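Livonano Travel Balalaika: a review after one long winter

I should say up front that I came to the balalaika from the mandolin, so I already had calluses and bad habits. If you have never held a plucked instrument in your life, some of this won't match what you'd go through, but I'll try to point out where.

I bought the Livonano in the fall, used it all winter, and took it out to play for other people for the first time in March. It cost me $262 with the soft bag, which put it right in between the souvenir-shop ones (painted roses, frets that buzz all the way up) and the real workshop instruments that I can't afford and would be scared to carry on a bus.

First impressions

It's small! I knew it would be, it says "travel" right there in the name, but the body is narrower than a regular prima and the triangle is a little squatter. The first week I kept sliding it off my knee. The trick for me was turning my right leg out more and letting one corner sit lower down between my knees than I thought was proper. After that it stayed put.

The finish is plain satin, no flowers, no firebirds. I love that. The tuning machines were stiff on one side and fine on the other, and a tiny drop of oil took care of it. The bridge comes lying flat in a little cloth pouch, and the booklet gives you one drawing to show where it goes. If you're new to this, get somebody at a music store to set it for you. I was off by a hair and spent an entire evening thinking I had bought a dud.

How it sounds

Bright, quick, a bit thin on the bottom. The two E strings ring nicely together once they settle, but mine took more than 2 weeks to stop drifting, and I was retuning between every tune. The A string that came on it was awful, kind of papery. I swapped it for a Wulto single and the whole instrument woke up. I'd do that on day one if I were starting again.

Tremolo is where it surprised me. You play with the bare index finger, and on a cheap top you can work yourself sore and still get a sound like somebody shaking a box of paper clips. On this one the note blooms a little and hangs there. Slow songs come out lovely. Fast strumming is another story, because the short body chokes up when you really lean on it, and past a certain volume you just get more click.

Taking it out

My trial by fire was the spring folk afternoon at the Werkedville library, which is a very relaxed thing: a circle of chairs, snacks, whoever turns up with whatever they play. We had two fiddles, an accordion that could have drowned out a train, and me. In a group that size the Livonano disappears whenever the accordion gets going. In the quieter numbers it cut through just fine, and during the break I had three people asking to try it. 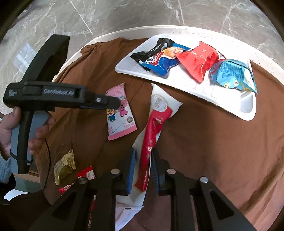
What bugs me

The bag, mainly. The zipper is on the wrong side for a triangle, so you have to feed the neck in first and then kind of fold the instrument into place. I've scuffed one corner already. The shoulder strap is sewn on well but it's too short for a winter coat.

The fret ends were a little sharp up near the body. I ran a fine file over them and it was a ten-minute job, but I shouldn't have to do that on a new instrument.

Also, there's no pickguard to speak of, just a thin strip, and my strumming finger is already wearing a shiny patch in the satin. Some people like that look. I'm on the fence.

Compared with the Pasaribu

A friend lent me her Pasaribu student prima for a weekend so I could go back and forth. It's full size, louder, warmer, and the fretboard is wider, so if you have big hands you'd probably be happier there. It's also heavier at the head and it dives toward the floor if you let go with your left hand. I liked it better sitting at home and I liked mine better everywhere else. For chord work in a group I'd take the Pasaribu, no question.

Who should get one

If you already play something and want a balalaika you can throw over your shoulder, go for it. If it's for a kid, the size is great but budget for a setup and the better A string. If you want to play in an orchestra, skip it and save up, the section leader will make you buy a full-size one anyway.

I'm keeping mine. I've got a set of Wulto strings on order for the other two, and I'll come back and update this once they've had time to settle in.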